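Conjunto de mesa Akeo – Guia de montagem e utilização
Secção 4: Preparar a mesa para servir legumes e fruta

Leia esta secção antes de usar os pratos pela primeira vez. A montagem dos pés e a fixação do tampo estão explicadas na secção 3.

4.1 Antes de começar

Confirme que os parafusos dos pés estão apertados e que o tampo não oscila. Se oscilar, regule as sapatas uma a uma até a mesa assentar por igual.

Retire a película de proteção do tampo, puxando-a devagar a partir de um canto. Os restos de cola saem com um pano húmido e uma gota de detergente neutro.

Lave os pratos à mão antes da primeira utilização. Nas seguintes podem ir à máquina, no cesto superior.

ATENÇÃO: não use esfregões metálicos nem produtos abrasivos no tampo. O acabamento mate risca e as marcas ficam brilhantes.

4.2 Limpeza do tampo

1. Passe um pano de microfibra seco para tirar o pó.
2. Passe um segundo pano, húmido e bem torcido, sempre no mesmo sentido.
3. Seque de imediato com o primeiro pano, do lado limpo.
4. Espere 5 minutos antes de pousar alimentos ou loiça.

Nota: o sumo de limão deixa manchas claras se ficar muito tempo sobre o acabamento. Limpe logo os salpicos, mesmo os pequenos.

4.3 Lavagem dos legumes e da fruta

1. Separe as folhas verdes da fruta. As folhas amachucam-se com facilidade quando ficam por baixo.
2. Passe as folhas por água fria corrente e sacuda-as sobre o lava-loiça.
3. Deixe-as escorrer no escorredor Groreo (vendido em separado) ou num passador comum.
4. Esfregue a casca dos limões com uma escova macia, enxague e seque com papel de cozinha.

Nota: as folhas frisadas guardam mais água e terra entre as dobras. Abra-as com os dedos debaixo da torneira e repita a lavagem se a água ainda sair turva.

4.4 Disposição dos pratos

1. Pouse os pratos vazios sobre o tampo, afastados da borda.
2. Deixe espaço entre eles para poder levantar cada um sem tocar no do lado.
3. Reserve um prato para as folhas e outro para a fruta. O terceiro fica livre para cascas e talos.
4. Coloque primeiro as folhas, com o talo virado para o centro do prato.
5. Coloque a fruta no fim. O limão inteiro rola – se a mesa tiver a menor inclinação, não o deixe solto perto da borda.

Os pratos redondos de plástico do conjunto vêm em tons pastel e distinguem-se bem sobre o tampo castanho, o que ajuda a dar a cada cor uma função fixa. A distribuição das cores fica ao critério de cada casa.

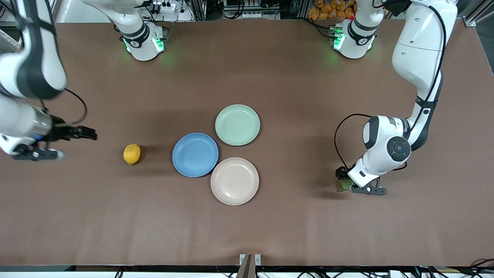
Radwa Shawky: «No meu caso as folhas ficavam moles ao fim de pouco tempo no prato. Passei a pôr uma folha de papel de cozinha por baixo e resolveu. Convém trocar o papel quando fica encharcado. Também deixei de cortar o limão em cima do plástico, porque a faca marca.»

O papel de cozinha pode ser usado em qualquer dos pratos. Quanto ao corte, siga sempre o ponto 4.5.

4.5 Cuidados durante a utilização

CUIDADO: os pratos não servem de tábua de corte. Use a tábua Arkitz ou outra de tamanho semelhante, apoiada num pano para não escorregar.

Não leve os pratos ao micro-ondas nem ao forno. Não pouse tachos quentes no tampo sem uma base de proteção.

4.6 Arrumação

1. Esvazie os pratos e passe-os por água.
2. Seque-os bem, incluindo a parte de baixo, antes de os empilhar.
3. Guarde as folhas que sobrarem numa caixa fechada, no frigorífico.
4. Limpe o tampo como indicado em 4.2.

As peças de substituição pedem-se à Nasr, com a referência impressa na etiqueta por baixo do tampo.

Texto revisto em 14/09/2018 por Said Salem.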